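Herkine Table Guide
Section 4: Care of the Wooden Tabletop

4.1 Before You Begin
Light-colored wood shows fine scuffs and small dark specks most clearly where light reflects off the surface. Inspect the top from more than one side before deciding on treatment.

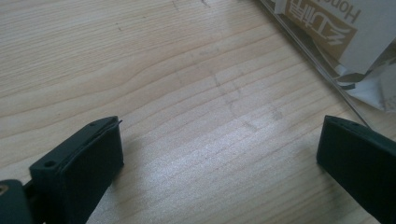 4.2 Routine Cleaning
1. Remove all items from the tabletop, including plastic bags and printed labels.
2. Wipe away dust with a dry cotton cloth, following the grain.
3. Mix 2 teaspoons of mild dish soap into 50 fluid ounces of lukewarm water.
4. Dampen a second cloth, wring it out well, and wipe the full length of the table.
5. Dry the surface at once with a clean towel.

Note: Printed packaging may transfer ink to the finish. Do not store it on the table.

4.3 Light Scuffs and Pencil Marks
1. Rub the mark gently with a white eraser — colored erasers may stain.
2. Brush off the crumbs and wipe the area with a damp cloth.
3. Let the wood dry for 30 minutes, then check it again.
4. If the mark remains, apply a small amount of Nirura wood polish to a cloth and work along the grain.

Caution: Do not use steel wool, bleach, or scouring powder. Do not sand a finished top.

4.4 Deeper Scratches
Scratches that catch a fingernail require refinishing. Contact the Herkine service desk and ask for Melahat Yazıcı.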